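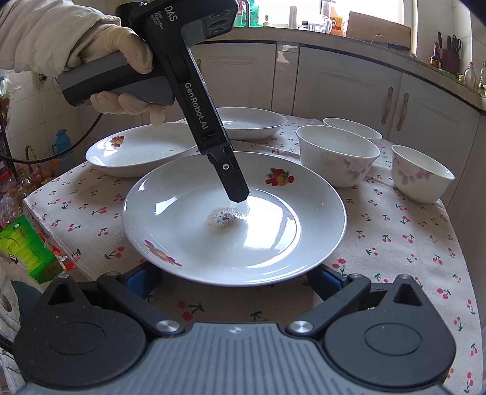
White porcelain with fruit and flower patterns on a cherry-print tablecloth.

Print | E-mail

Dish lending room opens in Zasdale

16 June 2021

ZASDALE – Residents who need plates for a wedding, a funeral lunch or a big family dinner can now borrow them from a lending room on Rolland Street.

The room opened this week in the former shoe repair shop next to the Zasdale branch library. It holds donated plates, bowls, serving dishes, cups and flatware, all sorted by size and pattern. Borrowing is free with a library card. There is a refundable deposit of $20 per loan, and items can be kept for 14 days.

The collection stands at 3,000 pieces, most of them given by households in Zasdale and Sundport since April. Of those, 900 have been washed, checked and put on the shelves. The rest are in boxes in the back of the building and will be added over the summer.

Sugeng Osman runs the room for the library. He said the idea came from the front desk, where people kept asking if the library knew of a place to rent dishes. The nearest rental company is in Esberg, and it has a minimum order that is too large for most family events.

"Somebody has 30 cousins coming and they own eight plates," Osman said. "They end up buying paper ones. Meanwhile their neighbor has two full sets in the basement that belonged to an aunt."

White porcelain makes up the largest part of the donations. Many pieces have a printed decoration on the rim, usually fruit or flowers, and few of the sets are complete. Osman said the room does not try to match them exactly. Plates are grouped by color and width, so a borrower who asks for a table of white dinner plates may get several different patterns.

Bart Stevens, a retired restaurant owner who lives in Sundport, was hired part time to do the sorting. He looks over each dish for chips and cracks before it goes out. Anything with a chip on the edge is set aside, and so is anything with a crack that can be felt with a fingernail. Worn decoration is accepted.

"If the peaches are half gone, the plate still holds dinner," Stevens said.

Stevens asks borrowers to wash printed dishes by hand with a soft cloth and ordinary dish soap. Decals that sit on top of the glaze will fade in a dishwasher, he said, and scouring pads take them off faster. Gray marks left by knives and forks can usually be removed with a paste of baking soda and water, but the paste should be kept off the printed parts. Plain white dishes with no pattern can go in the dishwasher.

Pieces with gold or silver trim are not being lent for now. Stevens has put them in a separate cabinet, and the library will decide later this year what to do with them.

Loans have to be picked up in person. Dishes are packed in divided crates with cloth between the plates, and borrowers are asked to bring them back in the same crates, washed and dry. A broken plate or bowl costs two dollars, taken out of the deposit. Serving dishes cost five. There is no charge for flatware unless more than six pieces are missing.

The first large loan went to Loïc Le Goff, who borrowed dinner plates, soup bowls and four oval serving dishes for his parents' anniversary. He said packing the car took longer than picking out the dishes.

"My mother went around the table looking at what everybody had," Le Goff said. "She found one she used to own. She gave it away years ago, or one just like it."

He returned everything but one soup bowl, which was dropped in the sink.

The room was set up with a small grant from the town and a year of reduced rent from the building's owner, Alaric Fitzsimmons. The money paid for shelving, crates, a deep double sink and a water heater. Fitzsimmons said the shop had been empty for some time and he was glad to have the lights on. The lease will be looked at again next spring.

Parking is still a problem. There are only three spaces in front, and a crate of dinner plates is heavy. The library has asked the town for a loading zone, and a decision is expected next month. Until then, borrowers may pull into the alley behind the building and ring the bell at the rear door. The alley is shared with the bakery and should not be blocked before 9 a.m.

Thibault Pons, who teaches an evening cooking class at the Sundport school, has reserved bowls for his end-of-term supper. He said he would like to see larger pots and baking pans added. Osman said cookware may come later but there is no space for it at present.

Donations of dishes are on hold until the boxes in the back have been gone through. The room is still looking for soup ladles, large serving spoons and water pitchers, and will take those at any time. Mugs are not needed.

The lending room is open three afternoons a week, from 1 to 5 p.m., and on the first Saturday morning of the month. Reservations for more than 40 place settings should be made at least a week ahead at the library's front desk.

Print this story
E-mail this story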